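Brostham Home Tasks — Support
Tickets / Simulation / Cabinet opening

Ticket 2278: Cabinet door task stalls at the knob
Status: Open
Priority: Normal
Opened by: Xóchitl Arellano
Assigned to: Meirion Gethin
Component: Trelidov planner, Hollis contact settings

Problem as reported

The policy is meant to open a single-door cabinet by its knob and leave the door open wide enough for a second arm to load a shelf. Over 200 episodes in the simulator it completed 138. The rest end in one of two ways: the fingers close short of the knob and pull on nothing, or the arm never settles on an approach and the episode times out.

We need a clear answer before August. The Ulano trial kitchen has real cabinets with the same style of small round knob, and the client keeps asking if the arm can put dishes away unattended. At the moment I would tell them no.

Setup: one arm, tabletop mount, tall narrow cabinet in dark wood, knob low on the right side of the front panel. Wrist view and side view both logged. 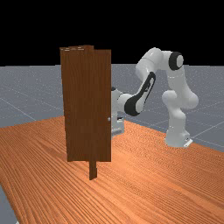
Bar handles of the same finish work well on the same build. I swapped one in, changed nothing else, and did not see a single early close. That makes me think the door and hinge settings are fine and the trouble is in finding the knob.

Reply — Meirion Gethin, 9:40

Agreed on the hinge. I replayed episode 1581 and a handful of its neighbours. Two separate faults, I think.

First, the Trelidov planner scores approaches by distance travelled and pays no attention to whether the wrist view can see the knob. It will happily pick a path that leaves the wrist pointed at the tabletop for most of the reach. The policy then works from its last good estimate, and that estimate drifts.

Second, the grain. The tabletop texture has strong dark lines and a glossy patch or two that shift as the wrist moves. The knob detector was trained on plain backgrounds. It throws up weak detections on the highlights, and the filter lets some of them through.

Please try the following and post the results:

1. Set the visibility weight in the planner to anything above zero. It ships at zero.
2. Raise the detector threshold one step.
3. Turn off tabletop reflections for one batch only, so we can tell the two faults apart.
4. Leave the Hollis contact settings alone for now.

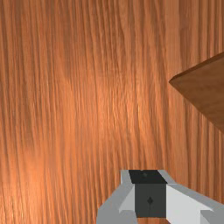
Ticket 2278, page 2

Reply — Xóchitl Arellano, 14:15

Steps 1 to 3 done as separate batches. The visibility weight helped most. Timeouts are nearly gone, though the reach is slower and a few paths now swing wide. The threshold change cut the false detections but also dropped the true one in dim lighting, so I have put it back. With reflections off, the early closes fell by more than half.

I don't want to ship with reflections off. Real counters are shiny.

Reply — Meirion Gethin, 15:05

No, don't. Keep it as a test switch. The detector needs retraining on patterned and glossy surfaces and I will open a separate ticket for that work.

On the client's question: opening a known cabinet with someone standing by is fair to demonstrate. Unattended is a different matter. A missed grasp in the simulator costs us an episode, but in a kitchen the second arm may be holding a plate when the door fails to open, and we have no recovery step for that yet.

Reply — Xóchitl Arellano, 15:20

Understood. I'll pass that on and hold the ticket open until the retrained detector is in. Next batch will use the visibility weight only, reflections on, original threshold.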